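Umden Street Tenants' Association
Minutes of the general meeting, 24 October 2025

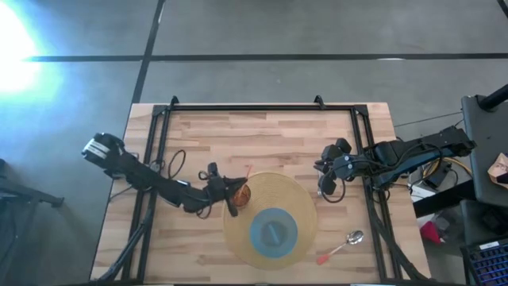 1. Opening and attendance
Periklis Papadakis chaired and opened the meeting at 6:30 p.m. 27 units were represented in person or by proxy, enough for a quorum. The September minutes were approved with one correction: the bike room door on the Altis Court side is to be rekeyed, not replaced.

2. Heating
The boiler in the north building was serviced in September. Six apartments on the top floor still report cold radiators in the morning. The managing agent, Seo Property, has asked for a list of unit numbers and the times the problem occurs. Tenants should send these to the chair by the end of the month. A tenant asked if rent could be held back until the repair is done. The chair said no one should do this without getting legal advice first.

3. Laundry room
The contract with Udex for the washers and dryers is up for renewal. Udex has offered the same terms with a higher price per wash. Several people said the card reader on the second dryer takes payment and does not start the machine. Refunds have been slow.
Motion: that the association ask the agent to get two other quotes before renewing. Carried, with eight against.

4. Trash and recycling
Pickup has moved to the early morning. Bins need to be out the night before. Large items are still being left by the back gate, and the building was billed for hauling away a couch and two mattresses. The agent will put up a sign with the number to call for bulk pickup.

5. Courtyard
The maple near the south entrance has dead limbs over the path. An arborist's report has been requested. The bench stays roped off until the report comes in. The request for raised planting beds was put off to the next meeting, as the person who made it was absent.

6. Other business
Quiet hours were raised again. The lease says 10 p.m. to 7 a.m. and there was no support for changing it. A tenant in the south building offered to update the phone list. Anyone who does not want to be on it should let the chair know.

The meeting closed at 8:05 p.m. The date of the next meeting will be posted by the mailboxes.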